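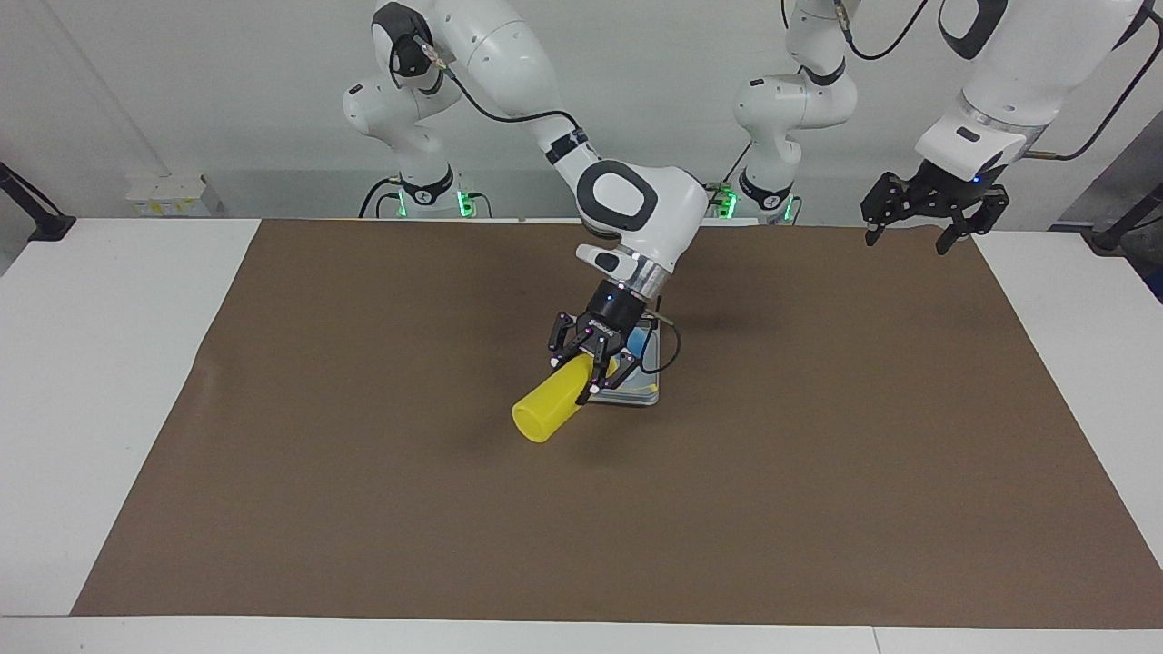

July 29, 2018

Paper first. The old sheet on the white table had gone soft at the corners and was picking up lint, so I pulled it and cut a new one from the Belay roll. The roll is natural brown kraft, 136 feet when new, and I have used enough of it that the core is starting to show its curl in every piece. I laid the new sheet curl side down and smoothed it from the middle outward with a dry towel. It still has wrinkles. The edges are uneven where I cut freehand along the fold, and I decided against trimming them. A straightedge cut would have taken ten minutes and the sheet will be replaced again in August.

I left a margin of bare table all the way around, wider at the front. The front margin matters because I lean there, and paper under a forearm creeps. Last month's sheet ran right up to the front edge and had moved by the end of every session. With the margin it stays put without tape. Tape on this tabletop leaves a residue that takes alcohol to remove, and the alcohol dulls the finish.

Brown also works better than white under the small pieces. On the bare table the clear plastic more or less disappears, especially against the pale wall in flat light. On kraft the rim of a clear tray shows up as a bright line and I can find it without moving my head. Yellow reads well on it too. The blue is fine on anything.

The job today was the plastic tableware for the cabin at Ginilska. The list I made in spring says everything in the box should be washable by hand, light, and not glass. The yellow cup is the piece I keep arguing with myself about. It is the right size for a child or for measuring rice, and it rides well on its side in a box, open end out. It doesn't sit neatly inside anything else I own. Stored upright it wastes the space above it. On its side it takes a longer slot but a shallower one, and the box is shallow. On its side, then.

The small clear tray goes next to it. I had planned to put the tray in a stack with the larger ones, then changed my mind, on the grounds that a small tray at the bottom of a stack never gets used. If it lives beside the cup it will come out when the cup does.

Notes on the washing, so that I don't repeat Friday's mistakes:

Dish soap at the normal amount leaves a film on clear plastic. Half that amount is enough. Rinse in cool water, then again in cool water. Warm rinse water dries faster but spots more, and the Kelham tap water is hard enough that the spots are visible from across the room.

No scouring pad on the clear pieces, including the side that claims to be safe. The scratches are fine and they don't show until the piece is dry.

Cups drain on an angle, never flat on the rim. Flat on the rim traps a ring of water, and the ring leaves a line.

Towel for drying should be the flat-weave one. The terry towel sheds.

Stickers: warm the spot with a wet cloth for a minute, peel slowly at a low angle, then take up the rest with cooking oil. The citrus cleaner is quicker but I could still smell it on a bowl two days later.

I looked again at the storage box from Viltavine. The listing gave the inside dimensions at the top of the box, and the walls taper, so the bottom is smaller by more than the width of my thumb. This explains why the layout I drew on paper never fit. I redrew it this afternoon using the floor of the box as the base and adding height afterward. The new layout has the plates on edge along the long side, the bowls nested at one end, and the cup and small tray in the remaining corner. Flatware goes in a cloth roll on top. The lid closes with clearance to spare, though not enough for the kettle, and the kettle can travel separately as it did last year.

Weight is not a problem. The limit printed on the carton is 3,000 grams per compartment and the heaviest compartment, the plates, is under that with the dividers in. The bowls come to a little over 1,000. I did not weigh the cup.

For padding I am using offcuts of the same kraft, crumpled once and flattened again. Crumpled paper straight from the hand takes too much room and springs back against the lid. Flattened, it still has enough loft to stop the pieces from rubbing. The 2 sheets I cut badly this morning went to that, so the waste from today is a strip along one edge and nothing else. Newspaper would do the same work but the ink transfers to light plastic in a hot car, as it did to the cream-colored bowl, and that mark has never come out.

Labels are still undecided. Writing on masking tape is legible but lifts in humidity. The paint marker holds on the lid, but it can't be revised, and I revise. I may write the contents on an index card and keep it inside the lid, face up, under the first layer of paper. The drawback is that the lid has to come off to read it. On the other hand the lid has to come off to use anything.

Things not done: the lid for the medium bowl has a crack starting at the tab and I have not decided whether to tape it or throw it out. The cutting board was too wet from the wash to pack and is standing on its edge by the sink. The long spoons are too long for the cloth roll by the length of their bowls, so either the roll gets a longer pocket or the spoons go diagonally under the plates. I tried them diagonally and the plates rocked.

Also to check before August: whether the cabin shelf is deep enough to take the box with its long side to the wall. I have the shelf written down as one depth in the spring notebook and a different depth in last year's. Both are in my handwriting, and neither says where the tape was held. If the smaller number is right, the box goes short side to the wall and the plates will face the wrong way for reaching. I would then swap the plates and the bowls, and the corner with the cup stays the same in either case.

Swept the offcuts, put the roll back on the bracket, washed the flat-weave towel and hung it up. Scissors need sharpening.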